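Kalliopi Vrettos has been making cider in a rented building behind a tire shop for 12 years, and she still flinches at the word "craft." So do I, which is partly why I went to see her. Her company, Cornska, had just put out a dry cider called Enriquez with a label that says "small batch" in letters bigger than the name.

"How small is small?" I asked.

"4000 gallons," she said. "I didn't write the label."
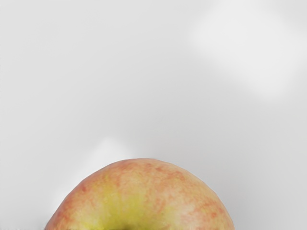
The label was the work of Dexter Sarmiento, who handles sales and was sitting across from us. He defended it without much heat. "Compared to the big producers, it's tiny," he said. "People want to know it wasn't made in a refinery." I pointed out that it doesn't tell them that either. He shrugged and said the store buyers liked it.

Vrettos is more careful with her claims. She buys juice from two growers and presses some of her own fruit, and she will tell you which cider is which if you ask. The bottle won't. Enriquez is mostly bought-in juice, fermented cool for 40 days with a wine yeast. "It's good juice," she said. "I'd put it on the label if I thought anyone would read it the right way."
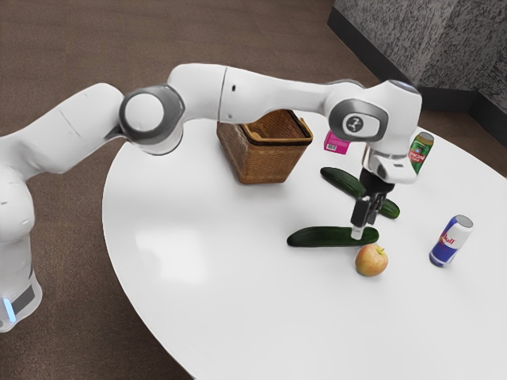

I wondered about the price, too. A case of Enriquez costs a good deal more than last year's Cimero, and to me they taste like cousins. Vrettos laughed at that, then argued.

"Cimero was sweeter. We stopped it early and filtered it hard. This one we let go all the way down, and you lose some doing it like that - you dump a tank now and then." How many tanks? "One. But it was a painful one."

She poured the two side by side. The new one is sharper, with a bitter edge I liked more on the second glass. Whether that's worth the extra money I can't say. 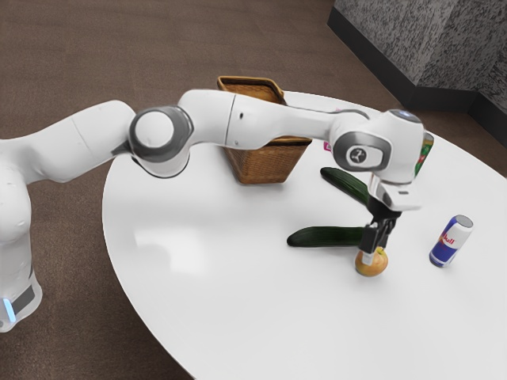

The club is a harder sell. Cornska has 483 members who pay up front for bottles they haven't tasted, and Sarmiento wants more of them by September. I asked what they get that I couldn't pick up at a store.

"First pick," he said.

"Of what?"

"Of whatever we've got," said Vrettos. Sarmiento started to add something about community, and she went to rinse the glasses.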